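Budgeting for a pair of hands, is 64k mad?

Takier
12 Oct 2019
We've been asked to put a figure in for next year's equipment, and the boss has his heart set on a two-handed setup from Nassar. Quote came in at £64k with arms, hands and two days of setting up. No spares, no service cover. The job is picking small parts off a bench and fitting them, and we do 200 of those on a good day. I can't make the sums work but I'm happy to be told I'm wrong.

Dilon
You're not wrong. Ask what the fingers cost on their own. We were quoted 59 quid for one fingertip on ours and they are the bit that wears.

Lostesus
Depends what you do with it. Everyone prices it against one job and then moans it doesn't pay. We have a two-handed one on the bench and I'd buy it again.

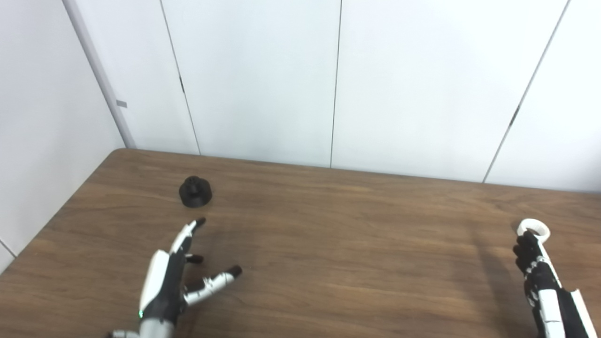

Left hand open near the small black part, right hand holding the white ring handle.

Takier
Looks smart, I'll give you that. But a single arm with a cheap two-jaw gripper would pick that black thing up, surely? What are the other fingers earning?

Lostesus
For that part, not much. For the ring it's different, you want fingers that wrap round. With a plain gripper I'd be making new jaws for every shape, and that's somebody's time.

Dilon
Jaws are a morning's work and a bit of plastic. Hands are all joints, and every joint is something to go wrong. Sorry, I've heard "it'll do any job" from too many salesmen.

Lostesus
Fair enough on the joints. Put a fifth of the price aside each year for repairs and don't let anyone cut it.

Takier
A fifth! That was not in the quote.

Dilon
It never is. Get them to run YOUR part, on your bench, for a full shift before you sign. If they only offer a video, walk away.

Takier
Asked Nassar this afternoon. They can do a visit in December, half a day, and we pay travel. Figures have to be in before then, so I'm putting down the single arm and leaving a line for hands with a question mark next to it.

Lostesus
Think you'll end up paying twice, but let us know how the visit goes.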